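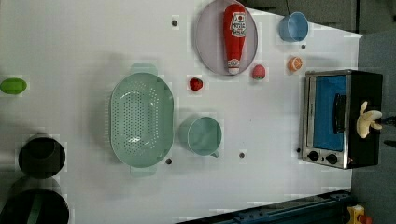

1/ Gripper comparison, Movitz vs. Romstead, same arm, same toy kitchen. I said in December I would do this properly and it took until September 2025. Thread.

2/ Both are two-finger electric grippers. The Movitz opens to 85 mm, the Romstead to 110 mm. I ran 300 grasps with each one. A grasp counts if the object comes up, stays up through a slow wrist turn, and goes down where I told it to.

3/ The objects are toy fruit, a ketchup bottle, cups, pots, a colander and a toaster oven. I used to test on wood blocks and the results told me very little about what happens in a kitchen.

4/ The ketchup bottle on the plate is the hardest pick I have. It lies flat, so the fingers have to go down on both sides without landing on the plate. With the Movitz I was replanning constantly. The Romstead has more room to be wrong.

5/ Small fruit goes the other way. The strawberry is easy for the Movitz. The Romstead pads are wide and they tend to push it before they close on it. I got better numbers after slowing the last part of the approach, but then everything else is slower too.

6/ Cups: no real difference if you grab the rim. If you grab from the outside you want the wider stroke. I mostly grab the rim.

7/ Controller notes. I'm running the Galli for both. The Movitz talks to it directly. The Romstead needs its own little box and a second power supply, and the first one I had would drop the connection if the arm stopped hard. Corrado Donati sent me a config file that fixed it - one timeout value, set too low from the factory. 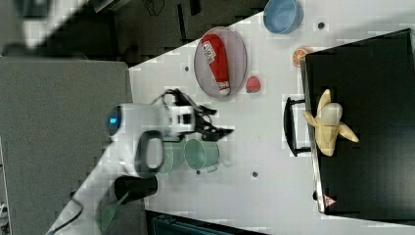 8/ Cable routing is the part I would redo first. The Movitz cable leaves at the back and you can clip it flat. On the Romstead run I left slack for the wrist, so the black cable loops up over the top of the arm, and with the gripper down over the green pot it still has some give. Too tight and it pulls when the wrist rolls. Too loose and it ends up in front of the camera.

9/ Speaking of cameras, I'm using a Distex at the wrist. It's fine on the fruit. It's bad on anything shiny, and the depth goes to noise on the oven door. I ended up teaching the door handle pose by hand and skipping vision for that one.

10/ Finger shape matters more than I expected. The Romstead fingers are angular and come in like a claw, so they get under things. Good for a banana with the peel spread open. Bad for a colander, where a fingertip can catch in the perforations. That happened 2 times before I moved the grasp to the tab handle.

11/ Force control. The Movitz goes by motor current, and it drifts as it warms up. I re-zeroed between batches. The Romstead held its setting all day. If you're picking anything soft, that's probably your answer.

12/ For my setup I'm keeping the Romstead on the arm. If your objects are all small I would get the Movitz and save yourself the extra box.

13/ Someone will ask about suction. I don't have a compressor in the room and I'm not putting one in.

14/ Next is the pot handles. Neither gripper does well there yet and I think it's my grasp poses. Will post the config file once I've cleaned out my own network settings.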